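The Bailly Crash Pad, Large
Item 1169 | $1,687 | In stock at our Skenport shop 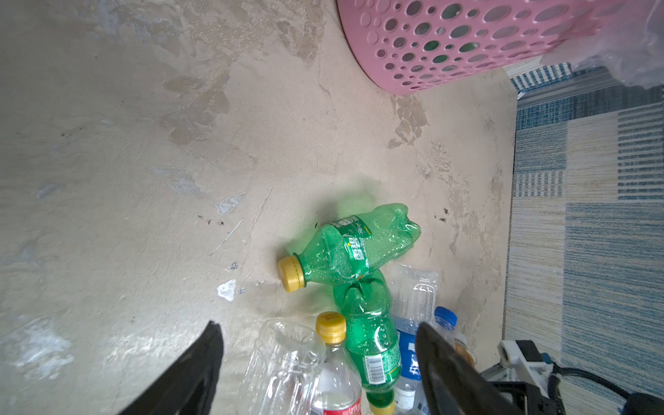 I've been renting and selling stunt gear to low-budget filmmakers long enough to know what gets asked first, so let me start there. Yes, you can do a high fall onto this one. No, I won't tell you over the phone how high. That depends on your coordinator, your performer and the spot you're shooting in, and if you don't have a coordinator yet, please get one before you get a pad!

The Bailly is the pad I reach for when a director tells me there's a guy going backward off a porch, or down a flight of stairs, or through a breakaway window (it's always a window). It's made of three foam layers, soft on top and firmer as you go down, inside a zip-off cover in plain black. The cover is matte on purpose. I used to carry a shiny one and every cinematographer in the county complained to me about it.

We had two of these out on Ernel last June, a little comedy about a failed rodeo clown, shot mostly in one yard and a barn. They got dropped on all day for most of the month. One came back with a torn handle, and I sewed it up myself and it's still in the rental pile. I did end up going to the premiere, and you can see the corner of the pad in the barn fight if you know where to look. I do, and I winced.

Hubert Hubmann, who did the falls on that show, asked me for a longer strap so he could drag the pad by himself between setups. I thought that was a pretty good idea, so now they all ship that way. Thanks, Hubert.

A few things people write in about:

Can it get wet? The cover can take a drizzle. The foam can't. If you're doing rain work, put a tarp under it and another over it between takes, and unzip everything that night so it can breathe.

Does it fit in a minivan? It folds in half, and with the seats down I get mine in with the hatch closed. A hatchback, forget it.

Can I put two side by side? Sure, there's a hook-and-loop flap down each long edge. Check it every single take. Feet love to find that gap.

Is it the same as the Orkus? No, the Orkus is my thin one, for wrestling, knees and elbows, and rehearsal. It's a great mat and I sell piles of them, but please don't fall off anything onto it.

If you only need a pad for one weekend, rent it. I mean that! Buying makes sense once you're shooting action a few times a year, or if you run a class. Rentals need a $1,000 deposit, and you get it back when the pad comes home and I've had a look inside the cover.

Shipping is by freight, curb delivery only, so have a friend around. Pickup in Skenport is free, and I'll help you load.

Page updated May 14, 2019

Add to cart
Ask about renting
See also: Orkus Rehearsal Mat, Bailly replacement cover, drag strap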